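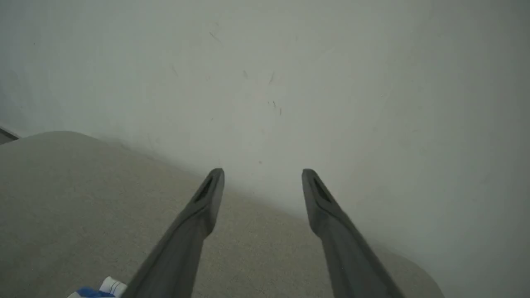

Hokance Town Centre Footfall Counter

May
By Lindalva Guerra
Reading time: 3 minutes

The Hokance is a pole-mounted pedestrian counter for high streets, malls, laneways and night-time precincts. It records the number of people passing in each direction and stores the totals in 15-minute blocks. Councils and trader groups use the figures to compare one street with another, or to see how long a centre stays busy after the shops close.

How it counts

The unit uses a downward-facing thermal sensor. It registers body heat as a low-resolution shape and follows the shape across two lines on the footpath. A count is logged when both lines have been crossed. Faces, clothing and phone signals are not recorded, and no picture is stored or sent.

Street lighting has no effect on the sensor, so readings taken at 2 am can be compared directly with those taken at midday. Prams and wheelchairs are counted as one person with their occupant. Bicycles ridden through the zone are logged in a separate column, which can be switched off.

Specifications

Counting width: up to 7 metres at standard mounting height
Mounting height: 3.5 to 5 metres
Capacity: 2,000 crossings per 15-minute block
Power: street light supply or battery pack
Battery life: 400 days at default settings
Data: mobile network, sent hourly
Housing: powder-coated aluminium, grey or dark green
Operating temperature: -20 to 55 degrees Celsius

Where the network drops out, the unit keeps its own records and sends them when the connection returns. Times are held in local standard time. Daylight saving is applied in the report, so the autumn changeover does not produce a doubled hour in the raw data.

Placement

Mount the counter where people walk through. Bus stops, taxi ranks and the queue outside a late venue all produce shapes that stand still or turn back between the two lines, and these lower the accuracy. A position 10 metres along the kerb is usually enough. Awnings must not cover any part of the counting zone.

Wide plazas need more than one unit. Adjoining counters are paired during set-up so that a person crossing the overlap is logged once – this takes a few minutes per pair and is done from the ground with a laptop.

Reports

Data is viewed through Drekusine, the reporting service included for the first year. Standard reports cover hourly totals, evening share (6 pm to 6 am), and comparison with the same period last year. All tables can be exported as CSV. Event days can be tagged and left out of the averages.

Isutwood has units on its main street and in the car park laneway behind it. The laneway counter logged more than 1,000 crossings on the night of the winter lantern walk, and the town has since used its evening figures when setting street cleaning times.

Supplied with

Counter, pole bracket and stainless steel straps, set-up cable, printed installation guide. The battery pack is ordered separately. Wiring to a street light supply must be done by a licensed electrician with the approval of the pole owner.

The Hokance replaces the Du beam counter. Existing Du brackets fit, but the older cable does not. Stored Du data can be imported into Drekusine at no charge – send the files with the site name and the date each counter was installed.

Related items

Hokance battery pack
Hokance twin bracket for plazas
Du beam counter: spare parts
Drekusine reporting, annual renewal
Choosing a counter site on a busy footpath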